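12/20/25, equipment planning, fruit table

Talked through next year's order with Divya and Tomás. We have 3000 to spend before the end of December and the Tivska quote comes in at 1670 for hand-held grippers, shipping included. Tomás wants to put the rest into a fixed arm. I'd wait.

Task is still fruit to the white oval dish, blue cloth, two grippers. 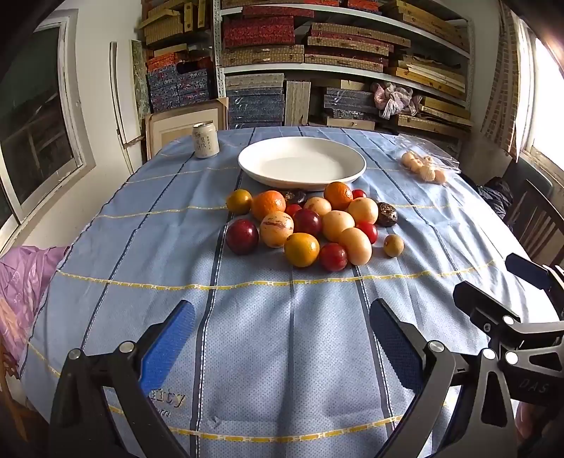
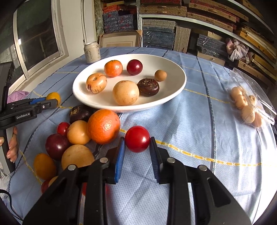

What I'd put on the list, in order:

- Fingertip pads, 6 sets. Cheapest line on the quote and the one we run out of.
- 3 spare gripper bodies. Aníbal says two would do, but repairs at Tavares are slow.
- A blind for the window side. Teresa has one at home we could try first.
- More fruit. The mix of sizes is good but I want more of the small ones, they are the hardest to pick.

Not buying: the Grollum arm. The base price looks fine until you add the mount, the controller and a table that can carry it. Divya will ask Mulmont about renting one for a month, which would tell us if we need it.

Open: does the Tivska price hold into January? Do their pads fit the bodies we have now? Tomás to write to them. I'll redo the sheet once he hears back, and Aníbal signs it.

VG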